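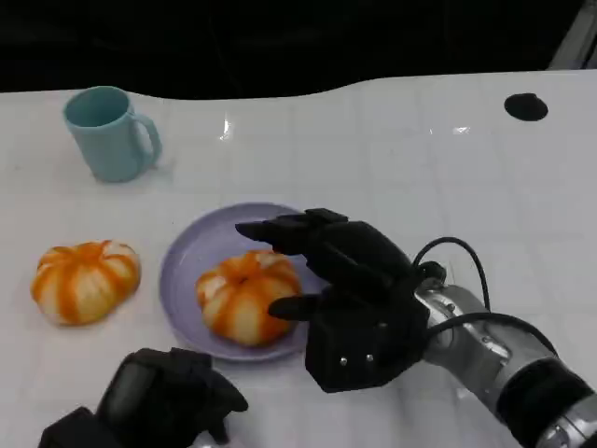 Photo: Leidy Ccori / Higuchi

Print this page | E-mail to a friend

Roris pour-over kettle, size 2

We've carried Roris kettles since February and this is the one we keep putting back on the stove at home. The spout is long and narrow, so the water comes out in a thin, steady thread, and you can slow it to a drip without your wrist getting tired. If you've only ever poured from a big round tea kettle, the first cup is a real treat!
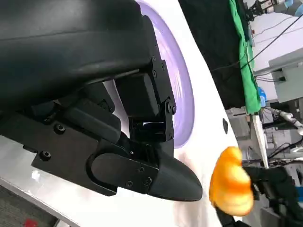 It weighs 289 grams empty and works on gas, electric and induction. The handle is set well back from the body – you can grab it without a mitt, even at a full boil. The lid fits snugly and stays put when you tip the kettle all the way over for the last of the water.

For one big cup we like 235 grams of water over a medium grind. Wet the coffee first, wait until it stops bubbling, then pour in slow circles from the middle out. Light roasts come up sweet and bright this way, and the Bosow paper filters (sold separately) let plenty of that through.
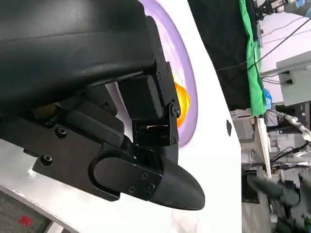

Hard water will leave a chalky film inside after a while. A splash of white vinegar and a short simmer takes it right off, then rinse twice. Please don't put it in the dishwasher – the finish goes dull. Spare lids and knobs are in stock, and the knob swaps out with a small screwdriver.
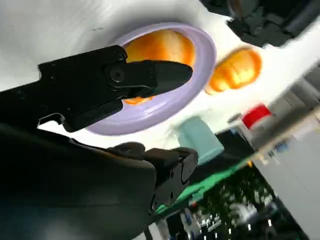 Sustbridge: Had mine 3 months and love it. Does the size 2 lid fit the older kettle too? My knob is getting wobbly.

2 comments | 3 shares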